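4.2 Changes to the work at the demonstration tables

Before the change, waste handling at the Brosadon site was recorded by teleoperation, with one operator seated at a console and a second resetting the table. The site now uses hand-held grippers, so the person who performs the task also produces the data. Over the study period, 2,000 episodes were logged on the bin task, of which 1,566 passed review. The remainder were rejected mostly for tracking loss or for a finger leaving the work area.

Operators described the new arrangement as quicker to learn but harder on the wrists. The gripper fingers are wide and rigid, and small corrections that a bare hand makes without thought have to be made from the forearm. Several operators reported that they now plan an approach from the position of the fingers over the table and pay little attention to their own hands. 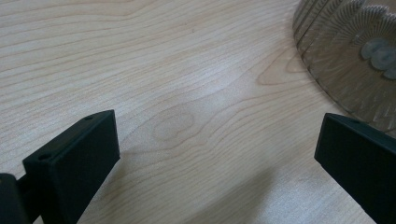
Figure 3a. Gripper fingers open over the wooden tabletop; part of a translucent plastic object at upper right.

Table resets, which had been a separate job under teleoperation, were absorbed into the operator's role. Anca Filip, shift lead at the site, estimated that this removed most of the waiting between episodes — and with it most of the conversation. In interviews, the loss of the second person at the table was raised more often than pay or pace. Two-handed tasks were affected most. A lined bin is awkward for rigid fingers, as the bag is thin and bunches at the rim, and operators had formerly asked a colleague for advice on such items during the reset.
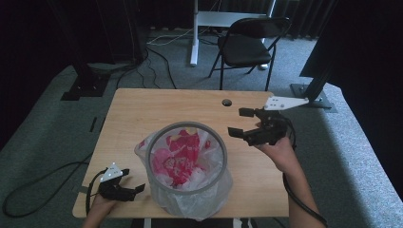
Figure 3b. Two hand-held grippers on either side of a bin lined with a clear plastic bag, with red and pink tissue paper inside.

Responsibility for quality also moved. Under teleoperation, rejected episodes were returned to the console team as a group. Rejections are now attached to an individual operator and appear on the Bekby dashboard at the end of each shift. Soledad Maldonado, who coded the interviews, found that newer staff read the figure as a score, while those with console experience treated it as an equipment report. We return to this difference in Section 5.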